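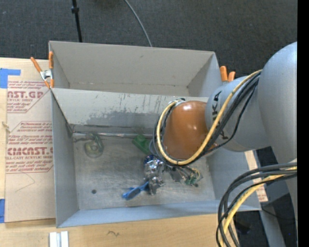
Odds and Ends at Plascombe

Anyone who has ever run a repair bench knows how fast the small stuff builds up. Screws, offcuts of wire, tape with three turns left on it, boards pulled out of dead radios. We love it all, and on 18 October 2018 we finally went through ours, from the top shelf down to the big grey box. It was a brilliant day! Click any picture to see it larger. Captions are by me (Nesrin), with corrections from Ozan where he insisted.

The grey box
Everyone's favourite piece of furniture, scuffs and stains included. The sloping sides are a joy when you're after something tiny. Orange-handled spring clamps on the rim, as they should be – please put them back if you borrow them.

Little circuit board, wires still on
Small, green and a lovely thing to have around. Ozan says to leave the leads attached on boards like this, as a short bit of yellow wire is exactly what you need on the day you've just thrown one out.

Thin green wire
I have a real soft spot for thin wire. It curls round whatever it's put next to and it takes ages to untangle, but wind it on a bit of card and it will behave for years.

The top shelf, before
Nobody had been up there since June. Two radios, a kettle base and the lid of something we still can't place. If you recognise it, do write in.

The top shelf, after
Look at that! You can read every label from the door. The kettle base went to Akbridge, where they had a kettle waiting for it.

Ozan Taşdemir and the jar of springs
All 493 of them, and yes, he counted. It took him most of the morning and he was cheerful the whole way through. Long ones are now in the tall jar, short ones in the jam jar.

Knobs and dials
I could look at these all day. The cream ones with the brass centres came from Mrs Coşkun's old set, and she has asked for first refusal if we ever part with them. Fair enough.

The Jakotetti drawers
Best buy of the year. 20 drawers, every one of them runs smoothly, and the little brass frames on the front take an ordinary luggage label cut in half. Fuses are top left now, so please stop looking in the biscuit tin.

Biscuit tin
Biscuits only from now on. Ginger ones on the day, and they went fast.

Plugs and adaptors
Over 8 kilos went off for recycling, mostly chargers for phones none of us own any more. We kept the good mains leads and coiled them with a loop of tape – Ozan's way, with the plug tucked inside.

The cardboard pile
Flattened and laid beside the box. The stiff pieces are great for cutting into dividers, and printing on one side doesn't matter a bit once they're in a drawer.

Last cup of tea
Nesrin Kırmızıgül (me, holding the broom) and the sorting table wiped down. My feet hurt and I'd have happily started again the next morning.

If you'd like a full-size copy of any picture, tell us which caption it goes with and we'll send it over. More from the tool wall on the next page, including the 2 vices Ozan has cleaned up so beautifully.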